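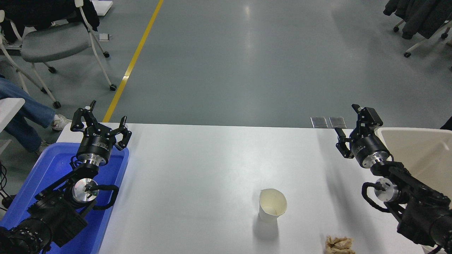
White table, blue tray at the left end

How do I get tea rings off a white tabletop?
Parvaneh Jafarzadeh

Hello all! We host a big family lunch every August, and this year somebody's glasses left 3 brown rings on my white table. I've tried dish soap and a good deal of patience – no luck. I'd hate to dull the finish, so what would you try first?

Marcelino Mateos
Baking soda.

Trinidad Calvo
Oh, I do sympathize, my mother's table was the same! Mix baking soda with a little water, leave it on the ring for ten minutes, then wipe with a soft cloth. Please don't scrub.

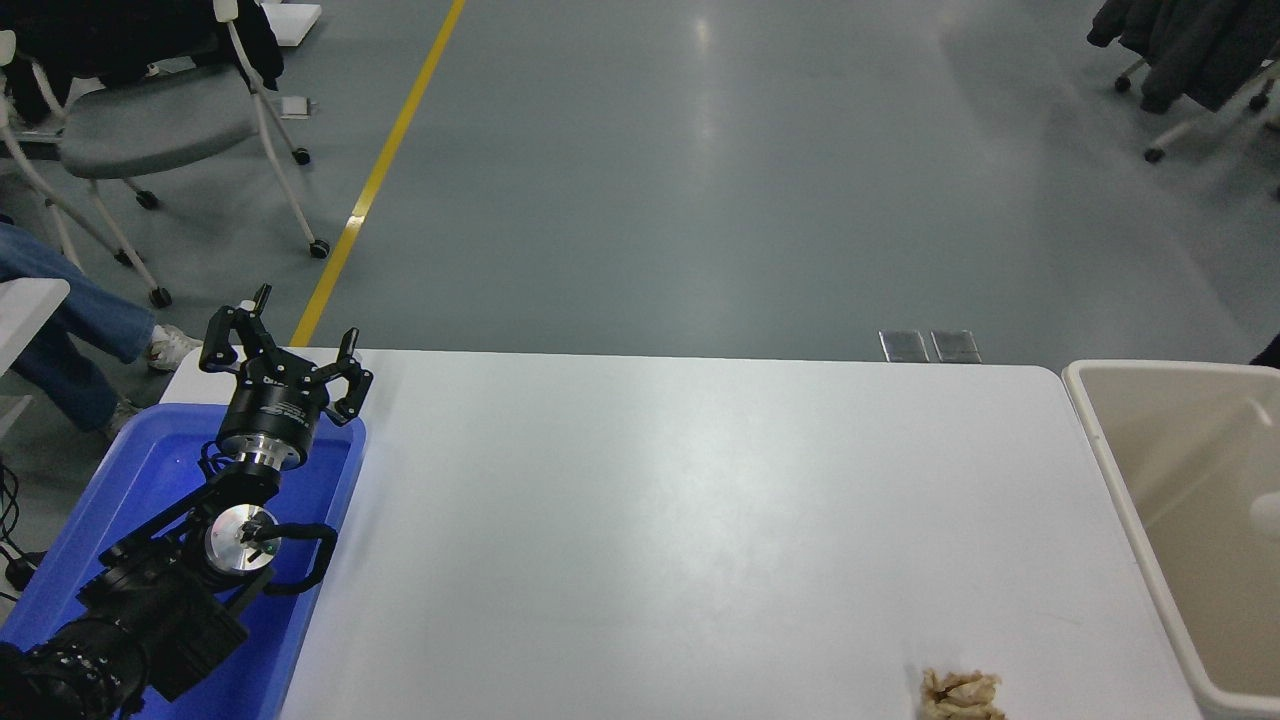 Tea stains come back if the cups go straight down again, so I'd give them a tray of their own. A bright blue plastic one at the end of a white table, like that, is hard to miss – even my brother-in-law would use it. And check for dull patches by looking across the top toward a lamp, the way the overhead light shows up pale on that smooth surface. Good luck, dear!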